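Ticket 31: over-sink drying rack keeps slipping off the left-hand side
Product: Terkus expandable rack, grey ends
Shop: Drudport
Status: open

Opened by Cempaka Pasaribu

Hello, me again! I bought one of your expandable racks for the island sink and I like it very much, except that it won't stay put. I pull it out to fit, it sits there looking perfect, and then I put one mug on it and later in the day I find one end has dropped into the basin with a great clang. My sink is a double one with a big left basin and a smaller right one, so the rack has to go from the outside lip across to the divider in the middle.

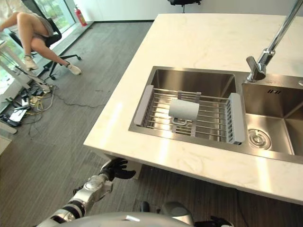
I've tried it pulled out tight and I've tried it with a bit of slack, and slack is worse. I also turned it end to end in case one end was grippier than the other (it isn't). The rods themselves feel solid and I can't see anything bent. Could it be the wrong size for a basin that wide? The box said it would do, but I've thrown the box away, sorry.

Reply from Mawar Entili, Drudport

Hi Cempaka, thanks for all the detail. Could you wipe the lip and the divider with washing-up liquid, dry them well and try again? Any greasy film makes the plastic ends slide. While you're at it, have you got another rack or another spot where the same mugs stay up? I'd like to rule out heavy mugs. And please check them for damage, just in case one of them has been having a tumble.

Cempaka Pasaribu

Right, I did the wipe on Thursday, both edges, and dried them with a clean tea towel. Better for 2 days and then down it went again. I really thought that had cracked it!

As for the other rack, there's the wire one in the dishwasher, and the same white mugs go in there without any fuss at all. They're quite light, from a Burkus set I've had for years. I did go through them for damage like you asked, and there's a mark on one that I'd never noticed.
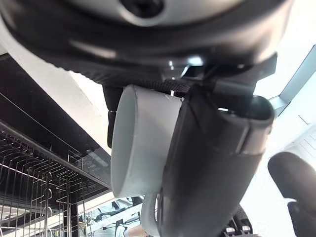 White mug by the dishwasher rack, small chip or notch on the edge.

I'm not blaming the rack for that, by the way, it could easily be an old one. I only mention it as you asked.

Mawar Entili, Drudport

Thank you, that's useful, and it does sound as if the mugs are off the hook. Next thing to try is the smaller basin. The rack closes up a good deal shorter than people expect, and it's stiffer when it's short. Squeeze both ends in evenly until they rest on the metal on both sides, then stand a plate in it and leave it for a bit.

Cempaka Pasaribu

Well, I'd never have thought of that, I assumed it was too long! It does close up small enough, and it spans the right basin nicely. I used one of the pink plates, as they're the ones I'd most like to have standing up to drain. The big basin has the play food in it, which I've been meaning to sort out (the aubergine and the bok choy always end up in there).
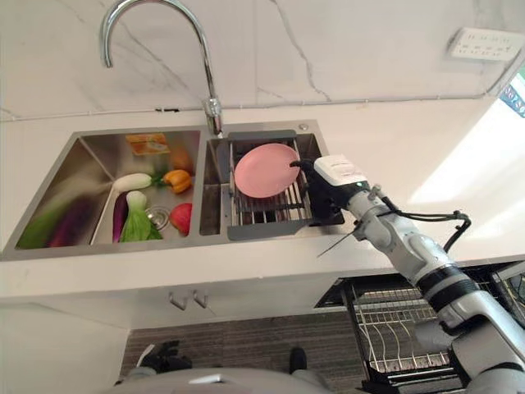
Rack on the right basin with a pink plate upright in the slots, play food in the left.

It feels much firmer there when I push it with my hand, hardly any wobble. I'd still like to be able to use it on the big side for mugs, though, so please don't close this yet. Do you sell any sort of rubber strip for the ends? My neighbour has a Lau rack with little grippy feet and hers never budges.

Mawar Entili, Drudport

Glad it's firmer on that side. We do have stick-on grip strips, part 18 in the spares list, and I've put 2 in the post for you with no charge. Clean the undersides of the plastic ends first, press the strips on hard and leave them overnight before the rack goes back over the big basin. I'll keep the ticket open until you've had a go.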